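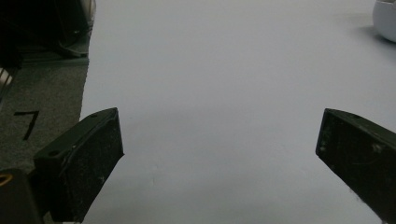
The smooth white surface of a worktop in the Mirnedgate sorting room.

New white worktops for the sorting room in Mirnedgate

The sorting room of the Mirnedgate household goods exchange has received new worktops. The old ones were in use for many years and had a dark, speckled pattern, on which small parts were difficult to find. The new surface is white and smooth and has no pattern.

The exchange takes in kitchen things, small furniture and tools from homes in Mirnedgate and Ondside. All pieces are checked on the worktops, cleaned if necessary, and then packed for the shelves of the shop. In the past year 1,159 boxes went through the room, most of them in the weeks after November, when many families clear their cellars.

"With the old tops we were always searching," says Elsie Stockdale, who leads the sorting room. "A black screw on a black speckle, you do not see it. Now I put down the contents of a drawer and I see at once what is there." She had asked for a lighter surface already two years ago, but at that time the money was needed for the heating.

The worktops were supplied by the joinery Arumugam in Droltholm. In total 7 tables were changed. The work was planned for two days and took three, as one of the table frames was not level and had to be corrected first. During this time the sorting was done in the corridor, and the shop remained open in the mornings only.

The choice of color was discussed for a longer time. Some of the helpers feared that white would look dirty very quickly. For this reason a sample piece was laid out in the room for some 20 days and used for everything – oily hinges, old paint cans, candle holders with wax. According to Elsie Stockdale the marks could be removed with warm water and a little dish soap. Only the ink from a stamp pad did not come off completely.

For the new tops there are a few rules, which hang next to the door. Knives and saws are to be placed on a folded cloth. Hot glue is used only at the small table by the window, which has kept its old top. At the end of each shift the tables are cleared and wiped, so that the next group can begin directly. Boxes are no longer stored on the tables overnight, they go on the rack in the corridor.

The costs were covered for the greater part by the income of the shop. A further 300 came from the sale of cakes at the winter market in Ondside, where the exchange had a stand for the first time.

The old tops were not thrown away. Two of them are now used as shelves in the cellar, and the others can be collected free of charge by anybody who has a use for them. They are heavy, and it is advised to come with a second person. Interested persons can ask at the counter of the shop during opening hours.

Next the lamps in the sorting room shall be renewed. An offer from a firm in Droltholm has been requested, but a date for the work is not yet fixed.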